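How do you get a woven table runner to lie flat on a slick tabletop?
Posted by Bohumila Slanina in Home & Table, 17th March

Hi all, first time posting, long time lurker.
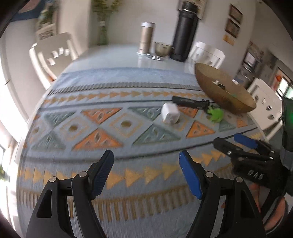
So my mother-in-law left us a pile of handwoven cloths, and I've decided this is the year they come out of the cedar chest and get used. My problem is that every single one of them creeps. I set the table, I walk off to get the bread, and by the time dinner is over the whole thing has slid toward whoever was sitting at the end with their elbows on it. Our table has a smooth finish and I think that's half the trouble (the old one was rough pine and nothing ever moved on it, but it also gave everybody splinters, so no, I'm not going back).

The second thing is creases. They've been folded in quarters for who knows how long, and there's a fold line down the middle that will not come out. I've ironed it on the cotton setting and it looks great for an hour, and then the line sort of comes back up like it's been waiting. I'm pretty sure they're cotton but there may be some linen in there. No labels, obviously. She made them or her sister did, and the two of them never agreed on which.

I tried the rubbery mesh stuff you put under rugs, cut to size. It did hold! But it left a bumpy texture showing through the cloth and a glass tipped over on it, so that was the end of that. I also tried the clips you use on picnic tables and my husband said it looked like we were expecting wind.

What do you all do? I'd rather not sew anything permanent onto them, and I don't want to glue or tape anything to the table. We have people coming for my daughter's birthday lunch and I'd love to have this solved before then. Thanks in advance!

Radomír Matoušek

Oh, I have opinions on this one. My wife and I ran a little lunchroom for years and every table had a cloth on it, so I've fought this fight more times than I care to remember.

First, the slipping. Forget the rug mesh, it's too thick. What you want is a proper table felt, the thin kind with a flannel face on top and a grippy back. Ours came from a restaurant supply place called Oravec and lasted forever. Cut it an inch or so smaller than the cloth on every side so it doesn't peek out. The flannel grabs the weave of the cloth and the back grabs the table, and your glasses stand up straight. If you don't want to buy anything, an old flannel sheet folded once does a decent job. It'll still move if a kid really hauls on it, but elbows won't do it.

One warning. Some of the cheaper backings are vinyl, and if you leave vinyl on a finished table for months it can go gummy and mark the finish. So if you go that way, take it off between meals, or at least lift it every week and let the table breathe. I learned this on my own dining table, which now has a cloudy patch the shape of Ohio.

Now the crease. You're ironing it dry, I'd bet money on it. An old fold in cotton or linen needs water, and lots of it. Here's what we did:

Soak the whole cloth in a tub of lukewarm water until it's wet all the way through. Don't wring it. Roll it up in a bath towel and kneel on the roll, then unroll it and lay it out flat. Pull it square with your hands, a little tug at each corner and then along the sides. Iron it from the wrong side while it's still good and damp, and keep going over the fold until it's completely dry. That last part is where people quit too early! If it's even a tiny bit damp when you stop, the line comes right back, just the way you described.

Test a corner for color first, though. Dab it with a wet white rag and press. If you get dye on the rag, stop right there and go ask somebody who knows old textiles, especially with blues and reds from before anybody wrote labels.

And then don't fold them again. Get a cardboard tube from a fabric store, wrap it in an old pillowcase, and roll the cloth around it with the good side out. Ours stood in the back of the coat closet and nobody ever had to iron anything on a holiday morning.

Dalibor Vávra

just use a heavier centerpiece. we put a big fruit bowl in the middle and the cloth doesn't go anywhere

Teodor Olteanu

I'm with Radomír on nearly all of it, but I'd push back a little on soaking if she really doesn't know what the fibers are. If there's any wool or rayon in there, a full soak could shrink it unevenly and then you've got a cloth that never lies flat again. I'd try the gentle version first. Spray bottle, mist it until the fold feels cool and damp, lay a thin cotton dish towel over it, press down and hold. Don't slide the iron. Lift, move over, press again. It takes forever, put a ballgame on.

Also check whether the cloth is straight to begin with. Plenty of handwoven pieces are wider at one end, and you can pull and smooth all day and there will still be a ripple someplace. Fold it in half lengthwise, loosely, and see if the edges match up. If they don't, put the ripple at the end where nobody sits and call it good.

For slipping, my aunt sewed little drapery weights into cotton pockets and pinned the pockets under the hem with tiny safety pins. Nothing permanent, comes off for washing. It works best if your cloth hangs over the edge. If it's a runner that stops short of the end of the table, the weights will just sit there making lumps and scratching, so go with the felt.

The fruit bowl does help in the middle, I'll give Dalibor that, but the ends still wander.

Bohumila Slanina

Thank you all! The rag came away clean, so I misted and pressed one of the small ones the way Teodor said, and the line is much fainter. I'm going to try the full soak on it next. Flannel sheet is already cut up and on the table. Radomír, did you wash the felt on its own, or could it go in with towels?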